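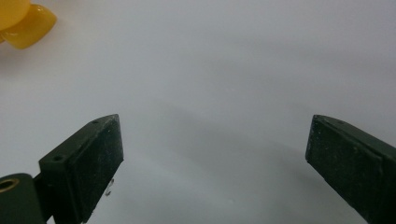

Olum, 17 January 2024

**Clirby hand-held gripper kit – worth it?**

**mossgate_2**

Two of the Emitton kits on the bench, bought in September. Price was 300 each with the stock fingers. Around 2,000 grasps on the pair so far. The inner faces are speckled and scuffed, and the edges have small chips. Jaw travel is unchanged. Has anyone fitted other fingers?

**tarn_relay**

Is that dirt or wear? Pale specks on a dark face could be either. Wipe them with a damp cloth and look again before you order anything.

**mossgate_2**

Both, I think. The edges are abraded, and a cloth won't fix that.

**ohmward**

The edges don't matter. Grip comes from the faces. I ran mine in a worse state than yours and dropped no more parts than when it was new.

**tarn_relay**

Depends on the part. On smooth, rounded pieces like the yellow one at top left, dust on the face costs you friction. On card or cloth I'd agree with you.

**ohmward**

I only do boxes, so fair enough. I still wouldn't pay for spares at this stage.

**kelp53**

Emitton sell a softer pad under the name Na. It needs fixing at the tip, so check the small hole in the top of each finger against their drawing first. Mine were a tight fit – I had to ream them out.

**mossgate_2**

Thanks. I'll clean one kit, leave the other as it is and run the same parts through both. Does the pad reduce the opening?

**kelp53**

Yes, slightly. I never measured it.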